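Okay, a few people asked what I do all day now that I've left the café, so, thread time. Short version: I make drinks very badly through a pair of robot arms and get paid for it.

Longer version: I'm an operator at Skillura. I drive the arms by hand, every run gets recorded, and the recordings go into a pile of examples that the model learns from. It needs heaps. However many you're picturing, more than that.

My current task is the bar one. Pick up the cup, tip it into the jigger, put the cup down, deal with the lemon. Four steps! A kid could do it! I did my first pour back in June and I reckon I watered the mat more than the jigger.

The thing I had no feel for at the start was tilt. When you pour with your own wrist you get all this information for free, the weight shifting, the little glug. On the arms you've got your eyes and that's it, so you go slow, slow, slow, and then it all comes at once.

Daranee Saengthong trained me and her rule is that you don't bin a run just for being messy. You tag it. There's a tag for spills, a tag for drops, a tag for "operator hesitated", which I've earned some 11 times this arvo alone.

I argued with her about it for ages. Why would you want the model to see my rubbish pours? Her view is that if it only ever sees tidy boards it'll have no clue what to do with an untidy one. 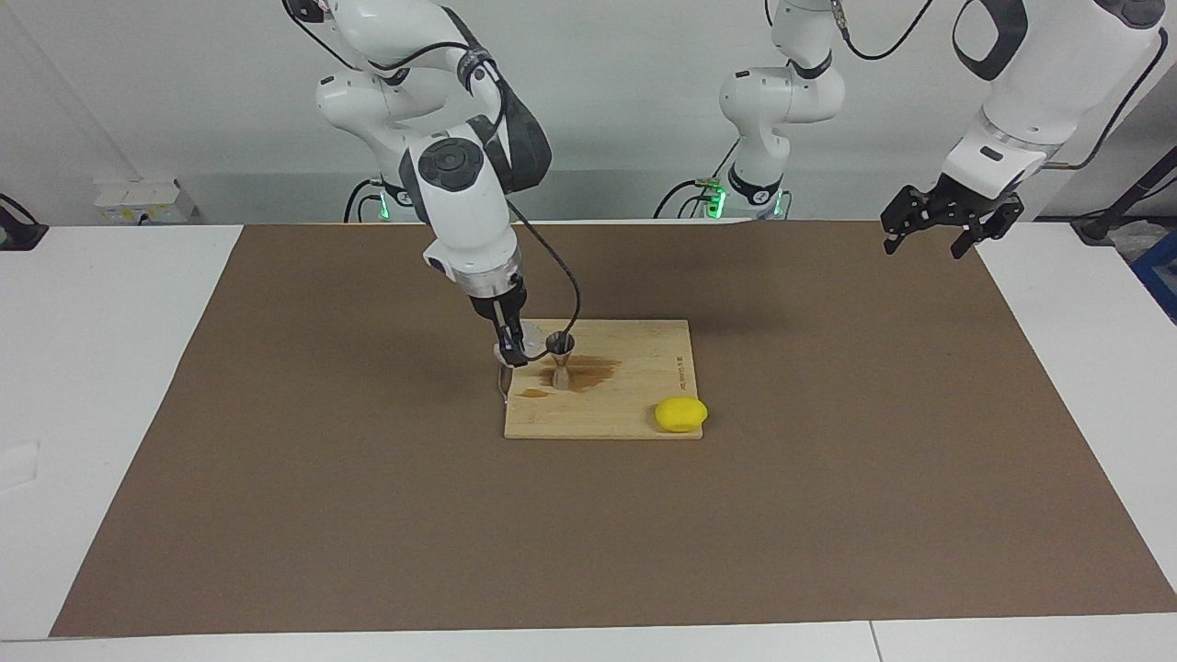
So now I finish the run no matter what colour the bamboo's gone. Cup down, arms back to start, tag it, wipe up, go again. Rizwan has the station next to mine and he's on folding tea towels, the lucky bugger, not a drop of liquid in sight.

Favourite bit of the job is still the lemon. It's the right weight, it's grippy, it behaves itself. If they ever do a task that's only lemons I'm putting my hand up.

Least favourite: labelling at the end of the shift. 7 fields per run, and the dropdown resets itself if you scroll too fast. Chutima says there's a fix coming. Chutima has been saying that since I started.

Anyway, break's over and I've got 2 more batches before I can go home. Ask me stuff, I'll answer on the tram 🍋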